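Ticket: affiliation renewal form rejected, Harton Medical College
Opened: April 11, 2021

The Grevaneck portal has refused our renewal again. It says the college has 200 student places and the limit is 11. I doubt any council set a limit of 11.

Trumesow support told us to clear the browser cache. Done on 2 machines, same error.

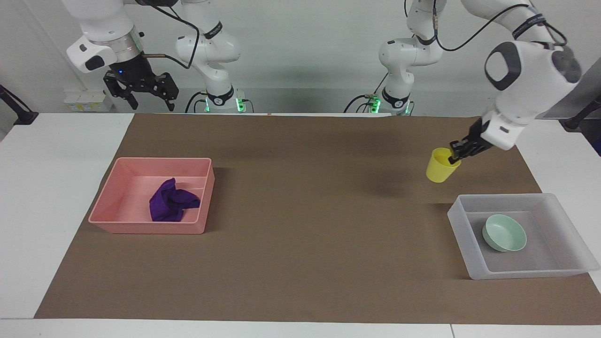
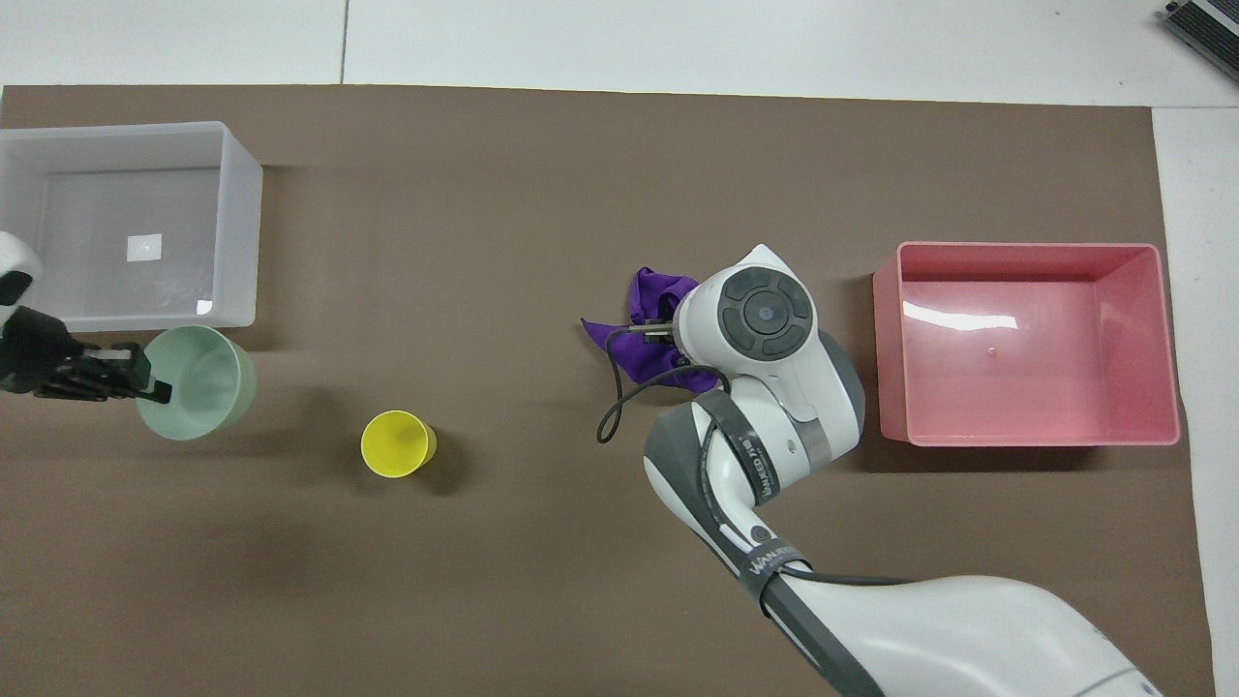 Ayanda Zwane

Update: support now says the limit is read from the Magagula teaching hospital record. That record looks fine to me. I've asked to see what the portal reads and got a link to the help page.

Status: marked solved by Trumesow. Reopened by us, same error.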